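Cledow (software)

Cledow is a software toolkit for planning and perception in retail shelf-handling robots.
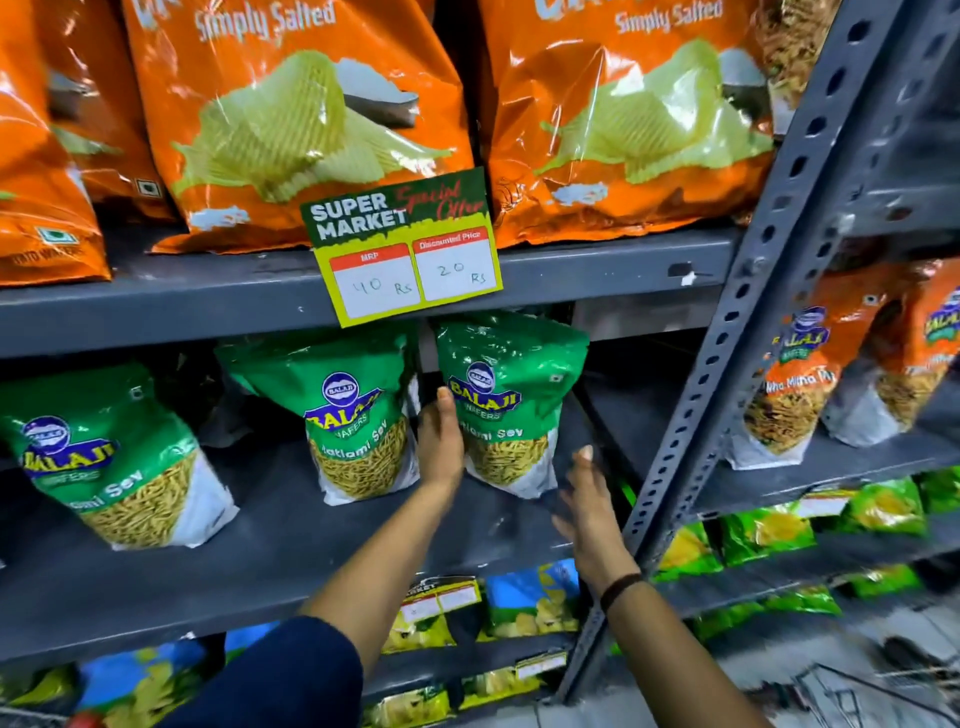
Two hands on a packet of Ratlami Sev on a store shelf, beneath a "Special Offer" price card.

Cledow turns recordings of people handling goods into motion plans for two-armed machines. It was started at Ustora by Babita Grewal, and its first public release is dated 2022-09-15. The name covers three programs that share one file format: a labeler, a grasp planner and a replay viewer.

Perception

The labeler finds hands, packets and shelf edges in head-level video. Snack aisles are a wonderfully hard test for it. Glossy bags throw glare, identical packets stand side by side, and clear windows show the food behind the film, so the outline of a packet can break up into several pieces. Cledow joins the pieces again by tracking the printed logo and the window as one object. Handwritten prices are read by a separate module called Seidel, which can be switched off.

Planning

Most grasp planners of its kind treat a packet as a rigid box. Cledow models it as a soft pouch and gives each hand its own job – one steadies the front, the other supports a lower edge. This split is the most admired idea in the project, and it made the planner far gentler on thin film. The planner proposes up to 200 grasps for each packet and drops any that would strike a shelf upright. A new plan is made every 50 milliseconds while the arms are moving.

Data

The Plerkotside set, released the following February, holds 3295 labeled clips of shelf work. Each clip is stored with its hand tracks and a short text note. Clips longer than 90 seconds are split at the moment a hand leaves the shelf.

Limitations

Early versions confused dark sleeves with the gaps between shelves. Version 2 fixed this by following the wrist and forearm together. Stacked packets that stick to each other are still planned as a single item.

See also

Grasp planning
Learning from demonstration
Deformable object handling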